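Série Wendilon - vistoria de segurança do estúdio 7
Produção: Plarico. Ronda feita às 6h40, antes da chegada do elenco.

1. Saídas de emergência
Conforme. Luzes acesas nas duas portas. Retirar as caixas de figurino do corredor norte.

2. Extintores
Conforme, com ressalva. O do camarim está com a etiqueta virada para a parede.

3. Grid de iluminação
Não conforme. Falta cabo de segurança no refletor 348. Não ligar até a correção.

4. Cabos no piso
Parcial. Passa-cabos colocado até a câmera B. O trecho atrás do cenário da cozinha continua só com fita.

5. Praticável da cena do terraço
Conforme. Guarda-corpo firme. Carga anotada na placa: 182 kg por módulo - figurantes sobem em dois grupos.

6. Tecidos de cena e cortinas
Pendente. O laudo de tratamento antichama da Hamann cobre uns 3000 metros de tecido, mas não lista os panos que vieram depois.

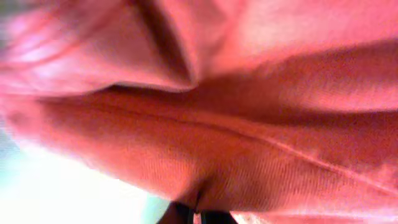 Até o laudo complementar chegar, nada de vela acesa nem refletor a menos de dois metros de pano.

7. Máquina de fumaça
Não testada. O fluido ficou no depósito da Wondesness, entrega prevista para as 14h.

Gravação liberada, exceto cenas com vela. Rever os itens 3 e 6 antes do turno da noite.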